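7 August 2023

Rain again until lunch. The ferry over to Duvport was cancelled first thing, so I rang the dentist and they have moved me to February, the next they had. I wrote it on the calendar inside the cupboard door before I could lose the bit of paper.

Spent the morning on the tomatoes. The ones along the wall have blight, brown patches on the stems and the lower leaves gone. I pulled out 3 plants and bagged them for the tip. The row by the shed looks all right so far. Took off the side shoots and picked what was nearly ripe to bring on indoors. Almost 8 pounds, most of it green. I will make chutney if I can find the big pan.

Walked down to Stamatopoulos for vinegar and brown sugar. They had no malt vinegar so I got cider vinegar, which cost more. The road is up outside the chapel and the Ondum bus is going the long way round by the quarry. A notice on the stop says ten days. It said that in the spring as well.

The beans need picking every day now. I have run out of people to give them to. Blanched two bags and froze them, and the bottom drawer won't shut properly.

Dry by four. Cut the front grass, left the back. The mower is still cutting out on the slope and I think it is the fuel filter. The repair place in Odasberg is shut for a fortnight, so it will have to wait.

Soup for tea, then an hour with the seed catalogue. I want to try a blight-resistant tomato next year and fewer beans. Read nine pages of the library book and gave up on it. It is due back anyway.

Wind getting up from the west. I have tied the sweet peas in again and shut the greenhouse.
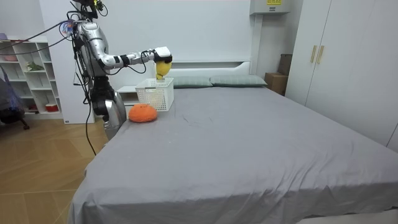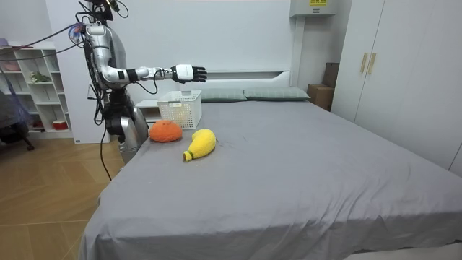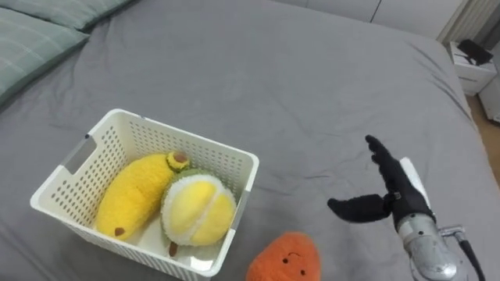
The bed and the white basket.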